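About the Pliltitz Lab

Pliltitz is a small robotics research lab at Billside, a technical college. We study how two-handed robots learn to handle ordinary household things: picking them up, moving them, unplugging them, switching them on and putting them away. We build very little hardware of our own. Most of our work is on how training data is gathered and how much of it a robot needs.

The lab started with two desks and one borrowed arm in a shared room on the Billside campus. We now have our own floor in the Marquez building, with recording tables, a workshop and a room for the computers that train our models. Undergraduate and graduate students work on all of our projects, and many of them run their own recording sessions by the end of their first term.

What we work on

Our main line of research is a method we call Zinmont. It grew out of a plain problem. A robot that has been taught to pick up a cup from a bare table will often fail when the same cup is put next to a shoe, a cable and a box of crackers. The usual answer is to record many more examples of the cup. We wanted to know if it would be better to record fewer examples of each object and change everything near it more often.

In Zinmont, an operator guides the robot's two hands through a task while cameras and joint sensors record the motion. After every few recordings the table is laid out again. Objects are swapped, turned and moved, and the cloth under them may be changed as well. The object the robot is asked to handle stays the same for a short block of recordings, then goes back in the pool and becomes part of the clutter for the next one.

Each layout is chosen from a printed list so that operators do not fall into habits. We found early on that people left to their own taste will put things in neat rows, with the tall ones at the back. Models trained on those tables did poorly on messy ones.

The objects are things most people own, and we pick them because they behave differently in the hand. Some roll, some bend, some are thin and lie flat, and some are tied to something else by a cord.
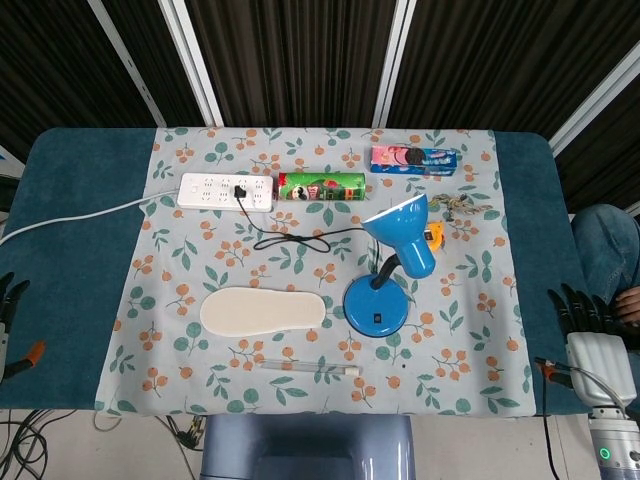

A table layout with a desk lamp, a power strip, a shoe insole and a capped test tube among the objects.

Patterned cloths are part of the method too. A printed background makes it harder for a model to find the edges of small items, and a model that has only seen plain surfaces tends to reach for the print. We rotate plain and patterned cloths across the recording days and keep a note of which cloth goes with which recording.

What we have found

Our first full study of Zinmont used 300 recordings for each task. For comparison, we trained a second model on the same number of recordings made with a fixed layout. Both models were then tested on tables that neither had seen.

The model trained on changing layouts finished the task more often. The gap was widest with flat items and with anything attached to a cord. For stiff, upright items on a clear table, there was little difference between the two, and on a few of the simplest tasks the fixed-layout model was slightly smoother in its motion.

We then cut the training set down to see where the benefit would stop. With 75 recordings per task, the changing-layout model still did as well as the fixed-layout model had done with all 300. Below that number results varied too much from one training run to the next for us to say anything firm.

The tests also showed some clear limits. Clear glass and plastic remain hard. The robot often closes its fingers short of the object or pushes it away before gripping. Changing the layout more often did not fix this, and we are now looking at touch sensing in the fingertips as a separate question. Cords are better than they were, but a cord that passes under another object still causes failures, mostly when the robot pulls before the other object has been moved.

Our object pool now holds 277 items. Each has a card with its weight, its size and a short note on how it tends to go wrong. The pool is sorted again every December, when worn or broken items are taken out and new ones are added.

How we run our recordings

Sessions are short. Guiding two robot hands is tiring, and we saw the quality of recordings drop when operators went on too long, so each block ends after 2 layouts and a different operator takes the next one. Failed attempts are kept and marked as failed. We use them to train a separate model that tries to tell, partway through a motion, if the grip is going wrong.

A second person reviews each recording before it goes into the training set. The reviewer checks that the task label is right, that the cameras stayed in step with the joint data, and that the object ended up where the task said it should. Recordings with a wrong label are corrected and kept. Recordings with missing data are left out.

Working with us

Billside students can join the lab through the regular project course. No background in robotics is needed for the recording work, and training takes one afternoon. Students who want to work on the models should have taken a first course in programming and one in statistics.

We also lend our layout lists and object cards to other teaching labs on request. They can be used with most two-handed setups — the lists do not depend on a certain make of arm or hand. Groups that use them are asked to send back their failure notes, which we add to the cards.

The lab is on the second floor of the Marquez building. Visits are by appointment through the Billside front office.

Page last updated Feb 1, 2024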